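Packed lunch at work: does anybody else's salad turn into soup by noon?

Forum > Kitchen and Cooking > Lunches and Leftovers

antigoni_t
Posts: 193
Good evening to all. I have started a new job in July and there is no canteen, so I carry my lunch every day. At home I prepare a salad with tomato, cucumber, some white cheese and chickpeas, around seven in the morning. When I eat it at half past twelve, there is a lake on the bottom and the cucumber is tired. I tried a smaller portion, I tried putting the dressing in a separate little jar, and I tried kitchen paper under the lid. The paper helped a little but it tasted of paper. What do you do? I don't want to eat sandwiches for the rest of my life.

Kallum
Posts: 20
It's the salt. If you salt in the morning the water comes out of the cucumber, doesn't matter where the dressing is. Take a pinch of salt in a twist of foil and do it at your desk.

hanan.m
Posts: 700
I agree about the salt, but the tomatoes are the bigger problem. Cut them at work or use the small ones whole. My mother packed lunches for four children and she never once cut a tomato in advance.

antigoni_t
Posts: 193
Thank you both. Yes, I salt in the morning, I did not think about this. The white cheese is also salty, so maybe it does the same work even if I leave out the salt?

hanan.m
Posts: 700
It does. Put the cheese at the bottom with the chickpeas, and the cucumber on top of everything. Don't shake the bag on the bus!

Jansen
Posts: 313
I will disagree a little with everybody. I have brought lunch to work for many years, first to a warehouse and now to an office, and my opinion is that salad is the wrong food for this. Five hours is too long for raw vegetables which are already cut. What works is food that becomes better while it waits. Lentils with onion and vinegar, for example. Cold rice with peas and egg, if you have a fridge at work. Roasted carrots. White cabbage with caraway, cut very thin, which I make in the evening and which is at its best the next day.

About the box, people spend much money and I think it is not so necessary. I look only for two things: that the lid closes on all sides, and that I can take out the rubber seal to wash it. If you cannot take it out, after some months it smells of onion and you will never get rid of it.

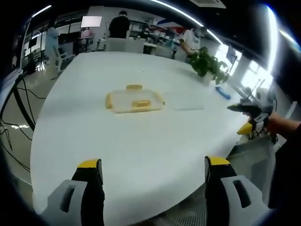 The second matter is the size. A box that is too big is worse than a box that is too small, because the food travels from one side to the other and is crushed. Choose one which you can fill almost to the top. If you eat less on some days, put an apple in the empty corner and it holds everything in place.

And please let warm food become cool before you close the lid. The steam has no place to go and it falls back as water on your food. It would not surprise me if half of your lake comes from there, when you cook the chickpeas in the morning.

antigoni_t
Posts: 193
Jansen, the chickpeas are from a tin, so they are cold. But I rinse them and I don't dry them very well. So the lake has maybe three parents: the salt, the tomato and the chickpeas.

Kallum
Posts: 20
Can't agree that salad is the wrong food. I eat it every day and it's fine. Cabbage every day would finish me, and my colleagues as well.

Jansen
Posts: 313
I did not write every day. Twice in a week.

Sipho_C
Posts: 20
We had glass boxes at home for a while. Very good for the smell but heavy, and my daughter dropped hers on the school stairs. Now glass stays in the fridge and plastic goes out of the house.

For the cucumber, scrape out the seeds with a teaspoon. That's where most of the water is.

emine
Posts: 313
I would like to defend the jar. Dressing first, then chickpeas, then the hard vegetables, leaves at the very top. You turn it over on a plate when you eat. My one complaint is that you need a plate, and at my work someone always takes the plates.

hanan.m
Posts: 700
I never liked the jar. You need a long fork and you look like a stork.

antigoni_t
Posts: 193
I come back with a report. This week I took out the seeds, I dried the chickpeas in a towel, I carried small tomatoes whole and I salted at my desk. Today there was one spoon of water at the bottom, and the cucumber made a noise when I bit it. I am very content.

I made also the cabbage of Jansen, with a little less vinegar. My husband ate half of it in the evening, so I cannot say yet how it is on the second day. Jansen, do you put the caraway whole or do you crush it?

Jansen
Posts: 313
Whole. And make more next time, then hide it behind the milk.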